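Stullora

Stullora is a free shared meal held every April in the market town of Dastlow, open to people of any faith or none. It takes place over a single evening in the Sevomus, the former corn exchange, and spills out into the square in front of it when the weather is kind. With 3,000 meals served at its best-attended gathering, it is the largest sit-down meal in the town's calendar, and one of the liveliest nights of the year there.

Origins

The meal grew out of a much smaller supper cooked by Rajkumari Vashisht, a retired school cook who had moved to Dastlow to be near her daughter. Vashisht had been raised in a Hindu household next door to a Sikh family, and had spent much of her childhood eating in their gurdwara's kitchen, where everyone sat on the floor together and took the same food. She wanted to bring that feeling to her new town. The first supper fed 47 people in the back room of the Methodist church. There was dal, rice, a cabbage dish and a vast quantity of custard, which had been brought by the church's own lunch club and went down extremely well with the dal.

The name comes from the label on the battered steel pot used that night. "Stullora" was the make of the pot, and guests began calling the supper "the Stullora" before it had any other title. The pot is still used, now for serving tea, and is carried in at the start of every meal to loud applause.

The meal

Everything served is vegetarian, so that as many guests as possible can eat from the same dishes. Eggs are left out too, and the custard has been made without them ever since the second supper. The main course changes from year to year and is chosen in turn by the town's congregations and by its secular societies. Past choices have included a Lebanese lentil and rice dish, Welsh leek and potato pie (with a vegetarian crust) and a wonderfully fiery chickpea stew put forward by the Dastlow allotment society.

Bread is supplied by Bermúdez, a family bakery on the north side of the square, whose ovens are lit early in the afternoon so that the last loaves come across warm. Seating is at long tables with benches, or on rugs along the east wall for those who prefer the floor. Places are not reserved. Guests take the next free seat, and families are cheerfully split up in the process, although small children stay with a parent.

Order of the evening

Doors open at 5 p.m. A short silence is kept before the food comes out, during which people may pray in their own way or simply sit. It lasts one minute and is ended by a handbell, usually rung by the youngest person able to lift it. There are no speeches. This was Vashisht's firm rule from the start, and mayors and bishops alike have had to keep to it.

In years when April falls within Ramadan, a second sitting is timed for sunset, with dates and water set out beforehand. The Passover table, laid with its own dishes and kept apart from the bread, has been offered whenever the two occasions overlap. Both arrangements are open to everyone, and the sunset sitting in particular has become a favourite with guests who are not fasting at all.
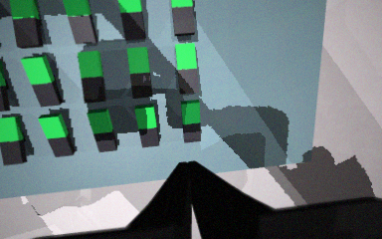 Sweets close the meal, and many regulars will tell you they are the best part of it. They are made in home kitchens all over the town and brought in on trays: barfi, flapjack, baklava, coconut ice, and the pistachio fudge for which Vashisht herself was known. Each tray is set out in rows before it goes round, but the lines rarely stay straight for long. The green-topped blocks in the computer-made picture have just that look, set in rows across a pale blue panel with one in the top row leaning at a slant. Custom says that a tray must be passed on to the left, and that whoever takes the final piece helps wash up.

Song and music

Once the tables are cleared, the benches are pushed back for singing. The programme is open and runs to 3 songs for each group, in any language. Gospel choirs, a shape-note circle, a qawwali party from the next valley and the Dastlow Silver Band have all taken part. The evening ends with a round in which the whole hall joins, sung without instruments.

Influence

Similar meals now take place in several neighbouring villages, most of them smaller and held in summer. The recipe book sold at the door contains 60 dishes served at Stullora, and its custard page is the one most often found stuck together.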